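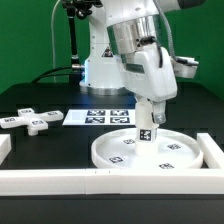
Why does a tap washer wear out faster on the hot side?

Rubber hardens with heat. A hardened washer needs more force to seal, and the extra force cuts a groove where it meets the seat.

2 min read

Thread on dripping taps, from the notes I keep for the rental units at Kulholm.

Turn the water off at the mains first, then open the tap until it stops running. The small valves under the basin are often seized. Don't lean on them.

Check the seat before fitting a new washer. Run a fingertip around the rim. If you feel a nick, the new washer will leak within weeks.

A reseating tool costs less than a plumber's visit. Six light turns, wipe, look again. Heavy pressure leaves ridges.

We use cookies to remember your settings. Accept | Manage

Washer material: plain rubber on cold, the harder synthetic type on hot. I buy the Indov ones in bags of 58. Odd number, no idea.

Grease the spindle thread with silicone grease. Petroleum jelly swells rubber O-rings and the handle goes stiff.

Our pressure at the Tralinholm units was 1,000 kPa before the reducing valve went in. No washer lasts long at that. If every tap in the house drips, get the pressure tested.

Ceramic disc taps have no washer. A drip there is usually grit between the discs. Pull the cartridge, rinse it, refit it. If it still drips, replace the cartridge and match the spline count.

Two taps left to do before March. Both in the laundry, both with the old brass bodies.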